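The Price on the Quote Is Only the Start

How a small test workshop planned the money for its first robot arms, and what it would change in the plan today

When Panagiotis Fragkou asked the owners of Plarnley for money to buy two robot arms, he brought one sheet of paper. On the sheet were three lines: arms, grippers, computer. The owners said no, and he now thinks they were right to say it.

Plarnley repairs and checks electronic instruments for other companies. Most of the work is done at benches, by people with good eyes and patience. A part of it is very repetitive. A plug must go in a socket, a switch must be turned, a knob must be set to a number, and the result must be written down. Fragkou, the workshop manager, wanted to know if this part could be given to a machine. He did not want to replace the bench staff, who were already too few for the orders that came in.

The second request went up in January and had four pages. It is this longer version that the owners accepted, and it is worth looking at for any small company which is thinking about the same step.

Begin with the task

The first page did not speak about robots at all. It described the movements that the bench staff make during a normal check and put them in order of difficulty. Pressing a large button was at the bottom. Placing a probe plug into a socket was at the top, because the plug is small, the hole is small, and the cable pulls on everything.

Only after this list was ready did Fragkou ask for offers. "The first time I asked the sellers what they have," he says. "The second time I told them what I need. The answers were much shorter."

Two suppliers came back with serious proposals. Konstantinidis offered a complete cell, with installation and a training day included. Ulier offered arms only, at a lower price, and left the rest to the customer. The workshop chose Ulier. Fragkou admits that the choice looks cheaper on paper than it was in practice, and he would like other buyers to compare the two kinds of offer with all the hours written in.

What was missing from the first sheet

The grippers cost $2909, and this was the number that everybody discussed. The numbers that were not discussed caused more trouble.

There was the enclosure. The camera needs even light, and the workshop has windows on two sides, so in the afternoon the shadows move across every bench. White walls on three sides and proper lighting came to $1649. The first request had nothing for this.

There was the practice equipment. It is not wise to let a new arm learn on a customer's instrument. The team wanted a task board with the same kinds of parts they meet in daily work - push buttons, toggle switches, a rotary knob, banana sockets - so that a mistake would cost only a plug. The board, spare leads and a box of replacement parts added $2177.

And there was time. The plan gave the technician Sotiris Karamanlidis 20 hours to prepare the cell. He used more than that in the first two weeks, mostly on cables and on mounting the arms so they would not shake. His hours came from the repair budget, and for a while the repair section was not happy with the robot section, although the robot section was one person.

Karamanlidis has a simple view about this. "If I am working on the robot, somebody must pay for me," he says. "Put me in the table like a screw."

Rent, buy or wait

The company also considered renting. A dealer in Pirnum was ready to lend a similar pair of arms for a monthly fee, with the possibility to buy later. For a company that is not sure about its task, this can be a good way. Plarnley decided against it for one reason: the contract did not allow the customer to change the fingers of the gripper, and the fingers were exactly what the workshop expected to change.

Waiting was the third option, and it was discussed seriously. Prices for small arms may fall, and the software may become easier. But the staff would have learned nothing during the wait. The owners agreed to buy on the condition that the money was released in two parts. The first part paid for the arms, the grippers, the enclosure and the board. The second part, for a second cell, stays closed until the first one can do a full check with a person only watching.

That point has not been reached. The work today is on the plugs, the item from the top of the old list. The buttons and the switches were given less time in the schedule, and Fragkou thinks this division was correct. If he could write the plan again, he would put a separate line for gripper fingers and call it a running cost, the same as gloves or solder. He would also ask for a reserve. The owners do not like the word, so he has started to call it "second order of parts".

For the next year he is preparing a budget with three columns: what must be bought once, what will be used up, and whose hours are needed. The third column is the longest. He fills it together with Karamanlidis, usually on Saturday morning when the phones are quiet, and he says that it should have been the first page of everything.
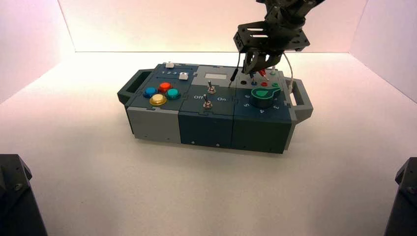
Sotiris Karamanlidis read this article before it was printed and asked to add that the hours for maintenance are still missing from the new budget. He wants them in the third column before the owners see it, with a fixed amount for each month, and he says that one line called "other" will not be enough.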